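Itumik Help: Frequently Asked Questions

What is Itumik, and do I need to know how to code?

Itumik turns your data work into a tidy web report you can send to anyone. You'll want a little Python, but if you can load a file and draw a chart, you're already most of the way there! 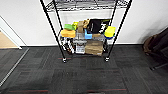 How should I organize a project?

Give each report its own folder, with data, scripts and finished pages kept apart. I know it's tempting to put everything in one place (I've done it for years, and my old Mfinanga report had 269 files in one folder). It ends up like that middle wire shelf, with sponges, a blue block and a bit of cardboard all crowded together - fine until you want one thing in a hurry.

Can I mix Python and R?

Yes, please do. Each block of code says which language it's in, and tables pass between the two.
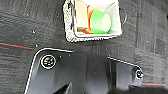 Why does my chart look different once it's published?

Most likely your theme is setting its own colors. The Ledcombe theme is fairly quiet, so one strong color goes a long way, much as the bright green thing in the white container catches your eye before the dark gray around it does. Pick that color for the line you care about and let the others fade back.

How big can a report be?

Free accounts get 10 reports, with 2 people editing each one. If yours loads slowly, try saving a smaller summary table first.
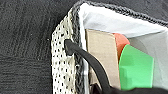 Mesh side and dark gray trim, close up

Is there a sample report I can poke around in?

There is, and it's called Sikness. Mwanaisha Shirima put it together from made-up clinic visits, so go ahead and break it as much as you like.

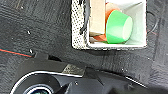 White bin with a few things inside

How do I get help?

Write to us from the Help menu any day but Sunday, and do paste in the full error message, even the long boring part.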